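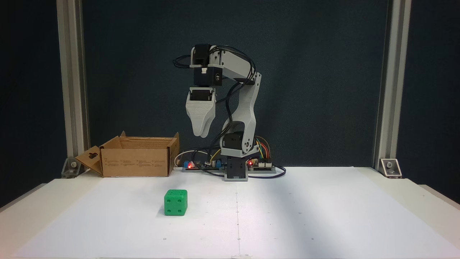 Bheki Van Wyk

19/06/2024, Trorevach, back bench

Flerer, the dice game. Long entry, sorry to whoever reads this over a sandwich, but I'm very pleased with how it's going and want it written down before I start changing things again.

Where we'd got to in May: rules copied out from the 1886 parlour book, one die drawn up, no decision on the colour, and a lot of muttering about whether the paper underneath should be printed with a track or left plain. The book has it played on "a clean cloth", and I'd been treating that as a bit of period fuss. It isn't fuss at all! On bare tabletop the eye wanders off to every scratch and ring. Put something pale and plain down and the die is simply THERE, you look straight at it.

So: white paper it is. Big sheets, right across the top. Green on white is the best pair we've tried by miles. The red one from last month was handsome in the hand but the dots sank into it, and the pale blue just looked ill. With the green, the dark pips stay dark and the face stays bright, and I could call the number standing up, sitting down and from over by the sink. I went and stood by the sink several times. It was lovely.

The seam down the paper does bother me a little. In the old rules there's a "middle line" which the throw has to cross, and I'd planned to rule one in pencil, but if the join between sheets falls in the right place it does the job without any ruling. Need to try this with people who don't know it's meant to be a line. If they ask "is that the line?" then it works. If they ask "is that a mistake?" I get the pencil out.

There are also specks on the paper. I don't mind them on the bench but I'd like cleaner sheets for Plerkemell.

Edges next. I went back and forth on how much to round them and I'm glad I went for plenty. A sharp cube lands flat and stops dead, and Flerer wants a bit of a wobble, that little moment where everyone leans in. Too round and it rolls off under the radiator (the May one, twice, and once properly lost until the sweeping up). The present rounding feels right to me. I'd like a second opinion from someone with smaller hands.

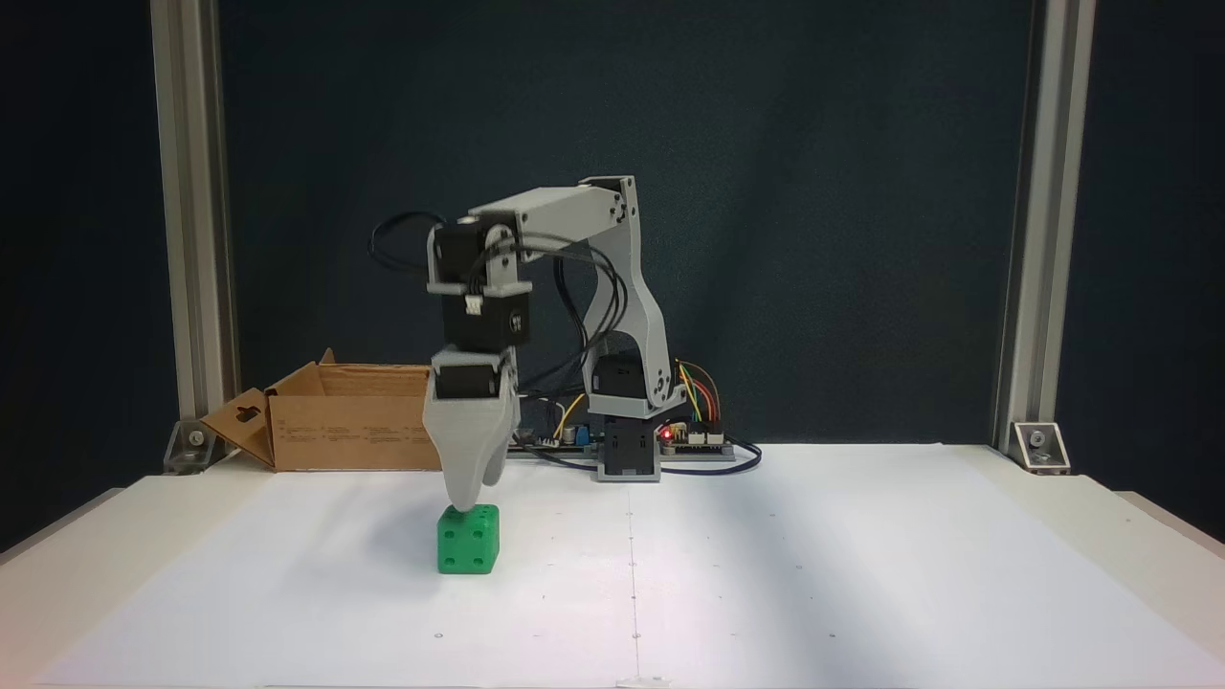 Pips, then, which took up most of the morning. The old book just says the die should be "plainly marked", so the size and spacing are up to us, and I've drawn them far bigger than you'd see on a bought one. My worry was that big dots would crowd together and turn into one dark smudge from across a room. They don't. The four on the front there is as clear a four as you could ask for, a proper square with plenty of green left between the dots, and even the side face reads as more pips and not as a shadow. I had feared the four most of all, so that's a relief. The ace will look a bit lonely at this size but I think that's part of its charm.

One thing to check again: opposite faces must add up to seven. I know, I know. I did draw a set in which they didn't, and it went up on the shelf as a warning to me.

Now the box. Flerer has a "well" in it, which in the book is a bowl sunk in the table, and a die that goes into the well is out of play till the next round. We are not cutting a hole in anybody's table. I'd asked Atanasov for a quote on a turned bowl and it came back at a price that made me laugh out loud, and then I noticed the cardboard box sitting there with its flaps open and thought, well, there's our well. It's great! Plain brown, stands up by itself, and with the flaps folded outwards there's a sort of skirt round the opening, so a near miss has something to bump against. The flap with the cut-out for hanging even gives us a handle of a kind, or somewhere to tie the string for the score card.

Things to sort on the box:

Printing on the front. Small black rows of it, nobody's going to be reading it mid-game, but I'd turn that side to the wall or paste plain paper over.
Flaps go soft with handling. Tape along the folds? Try one with and one without.
Weight in the bottom. A beanbag would do, and it would soften the noise too.
How far back to stand it. Too near and every throw goes in.

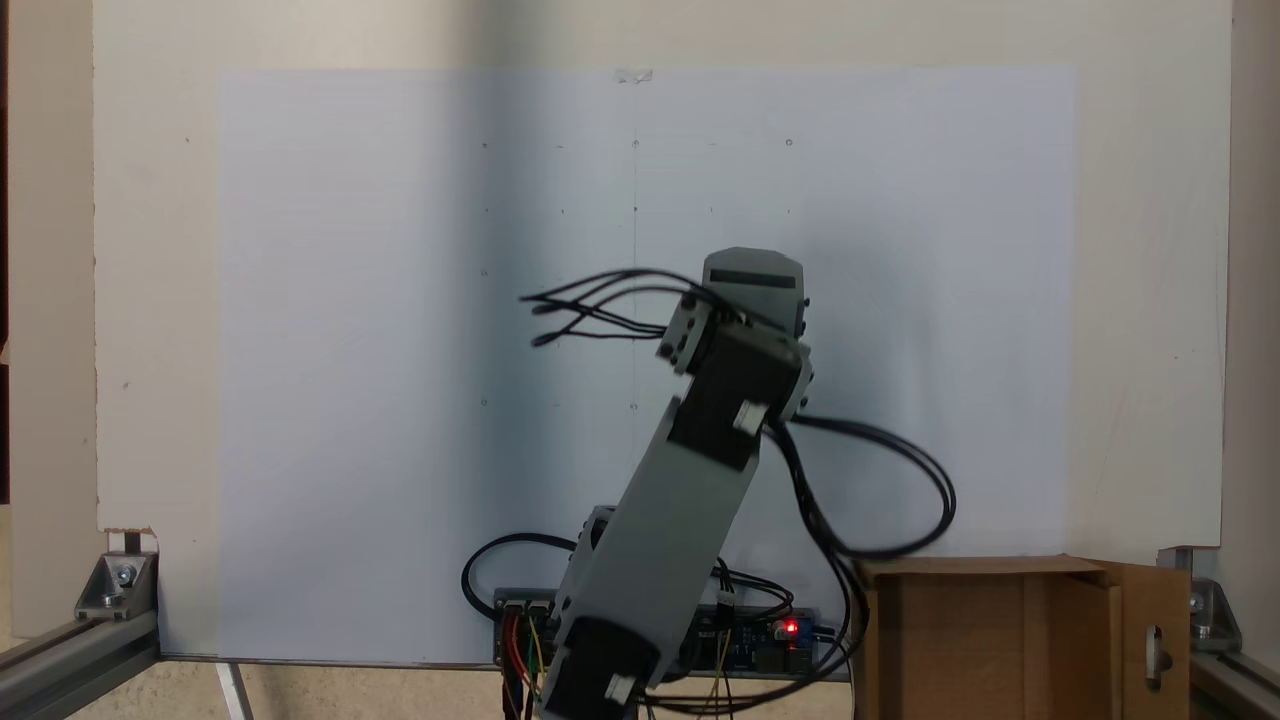

The white board with the large sheet up.

Now the wall part, which isn't in the book at all and which I'm most excited about. With eight players round a table the ones at the back can't see, however big the dots are. So why not show the number upright? A large pale sheet up on a white board behind the table, and a second green die up there with the current target face turned outwards. Everybody looks up, sees what they have to beat, looks down, throws. I tried chalk numerals first and they were fine, but a real face with real pips is so much nicer, and small children who can't read numerals yet can still match dots to dots.

I like the very faint blue of the sheet too. Next to the board it reads as its own area, so there's no need for a drawn border. I'd have drawn a border. I'm learning.

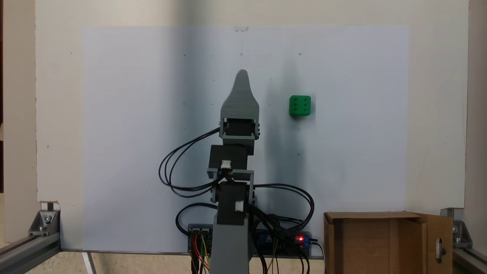 Bheki Van Wyk
Games maker, Trorevach

The six on the upright sheet, then, two columns of three, and doesn't it stand out! I had it over to the right and I think I'd keep it there, with the left side free for the scores. Dead centre sounds tidier but then there's nowhere sensible to write. The green against the pale sheet is gentler than against the table paper, still plenty bright.

Six is also the kindest face to start a round on, going by the book: you can't beat it, only match it, so the first throws are all groans and nobody is ahead. Then the target drops to whatever was thrown last. We played a full round at lunch, 8 throws, and it was over before the kettle boiled. I'd like it a touch longer. Perhaps two rounds with the well moved in between.

Still to do:

Cleaner sheets, and check the join against the middle line.
Ask about the edges (smaller hands!).
Flap tape, with and without.
Beanbag.
Write out the rules on one side of card in ordinary words. "The caster shall forfeit" can go.
Decide what to call the well now that it's a box. I'm happy with "the box".

Colour is settled, please don't anyone bring me the red one again. I'll mix up the second batch of green on Friday if the bench is free.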